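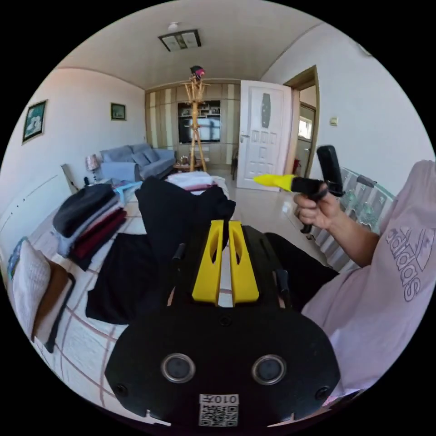

3.2 Sorting and stacking on the bed

Most of the households we visited had no table large enough for folding, and the bed was the usual place to do it. In the 19 homes in the Bridham part of the study, 12 people folded on the bed as a matter of course and the others used a sofa, a kitchen table or the floor. The bed has a clear advantage in area. It also has a soft surface, which means that a stack leans as it grows and has to be patted straight or split.

We recorded where each finished item was put down and which item it was put on. Following Kwon, we call a group of finished items a stack when they share an outline from above, and a pile when they do not. A single garment still waiting to be folded is called loose. The same bed normally held all of these at once. Folded clothes went toward the headboard or along one side, and loose garments stayed in the middle, within reach of the person standing at the edge.

Stacks were built by person in some homes and by type of garment in others. Color was rarely given as a rule when we asked, but it often turned up in the result. Dark clothes came out of the same wash and were therefore folded one after another, so they ended up together. Several people were surprised when this was pointed out to them. One said she had only ever thought of her stacks as "upstairs" and "downstairs." 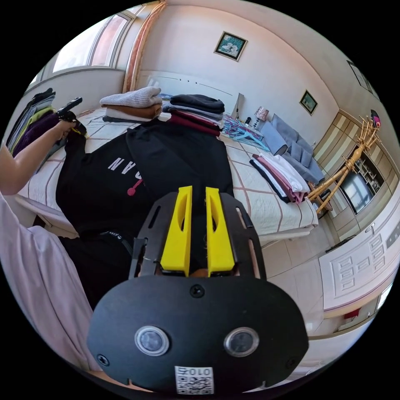
Figure 2. Folded stacks near the headboard and a black sweatshirt spread out on the quilt.

Large tops took up more of the bed than any other kind of garment. A sweatshirt has to be opened out before the sleeves can be brought in, and on a bed that already holds finished work the open garment competes with the stacks for room. In Figure 2 the two stacks sit side by side near the headboard, one topped by a light gray ribbed knit, while the sweatshirt partly hangs over the side of the bed. We coded this position as "overhang." It was common with hooded and heavy tops and rare with T-shirts, which people tended to fold against the chest without laying them down.

Overhang matters for the order of work. A sleeve or hem that hangs free pulls on the rest of the garment, and the first fold is then made against that pull. Some people dragged the whole garment inward before starting. Others folded the hanging part up first and treated it as the first step, even if they began with the sleeves on every other top. We kept these as separate sequences in the coding – merging them would have hidden the effect of the surface.

Knits were handled differently again. They were usually folded fewer times and placed on top of a stack, and when a new item was added later the knit was often lifted off and put back. We counted this as one move. Soon-im Ryu, who coded the second half of the recordings, also marked every case in which a finished item was opened and folded again. Those cases are treated in the next section.

In total the July visits gave us roughly 800 placements on beds. Towels and bedding were left out, as were socks, which most people paired and dropped into a drawer or bag without stacking them at all.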